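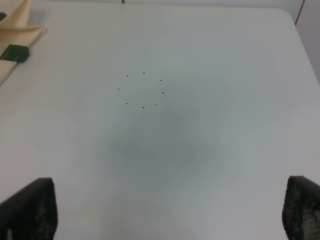

I have been baking rye bread for most of a year now and I still get a little thrill every time I lift the towel off the bowl in the morning. I mean it! You go to bed with a gray paste that looks like something for fixing tiles, and by breakfast it has swelled up and gone all bubbly and smells like apples and beer.

It started with a loaf from a bakery in Fokdale, where my cousin lives. Dark, heavy, a bit sour, with caraway in it, and so good with butter that we ate half of it in the car. I asked the man at the counter what was in it and he said rye, water, salt, caraway and time, and then went off to serve someone else. So I went home and tried to make it, and what I made was a brick. Then I made another brick. The third one was raw in the middle, which I suppose was a change.

What got me past the brick stage was Seema Rawat, who used to bake for a living and now runs a Tuesday evening class in Stokport. She let me bring in one of my failures and cut it open in front of everyone (I was fine with it, mostly). She pressed the crumb with her thumb, it stayed pressed, and she told me I had been treating rye like wheat. All that kneading I'd been doing! Rye doesn't want it. You stir it with a spoon until there's no dry flour left, and you leave it alone.

So this is how I do it now. The night before, I mix a big spoonful of starter with 300 grams of whole rye flour and 300 grams of warm water, cover it, and put it on top of the fridge. In the morning I add another 200 grams of flour, which brings the total to 500, plus a bit more water, two teaspoons of salt and as much caraway as I feel like. It should be like thick mud. If you can shape it with dry hands it needs more water -- that was my mistake for months.

Then it goes into a greased tin, smoothed over with a wet spoon, with a dusting of flour on top. When the flour cracks and little pinholes start to show, it's ready for the oven. I love the pinholes. I check for them far more often than I need to.

Hot oven for the first 15 minutes, then turn it down and give it most of another hour. And then you have to wait. A whole day, wrapped in a cloth, before you cut it. The first time I managed this I could not believe it was the same bread -- the gumminess had gone and it sliced as thin as a cracker.

My neighbor Satish Mittal gets the end piece of every loaf because he likes it toasted nearly black, with pickled herring. I tried it his way in January and have been buying herring ever since. My own favorite is cream cheese and sliced radish with lots of pepper. Soup is good too, any soup.

I'd love to try a version with malt next. Seema's has it, and the color is wonderful, almost like gingerbread. She uses a syrup I haven't found in the shops here, so if you know of something close to it please tell me in the comments! I have a fresh jar of starter going and a tin that's just been greased, and I'd like to get one in before the weekend.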